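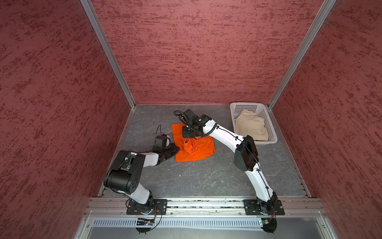 Brisville desk replied at 08:40 that the label printer still drops the last line on every shipping label, and that power cycling it made no difference.

**Ticket 3346**
**Opened:** 3 Jan 2019
**Site:** Brisville
**Product:** Soltance print server
**Priority:** 3
**Status:** Pending customer

**Symptom**
Postal code line missing on labels sent from the order screen. Labels sent from the driver test page print in full.

**Checked**
- Media size in driver: correct.
- Media size in print server queue: set to the old stock, 5 mm shorter.
- Sensor calibration: passed.
- Cable swapped. No change.

**Log**
Queue setting corrected and service restarted. First batch printed in full. Fault came back after the nightly sync from Varndale, which pushed the old queue profile over the local one.

Sync for this queue turned off. Profile on the Varndale server edited to match the new stock. Queue timeout left at 60 seconds.

Brisville desk asked if the labels already sent out need to be redone. Referred to shipping, outside the scope of this ticket.

**Open items**
- Turn sync back on after Varndale confirms the profile version.
- Check the Cao warehouse queue, same profile name.
- Old label stock is to be withdrawn in March. Remove the unused profile then.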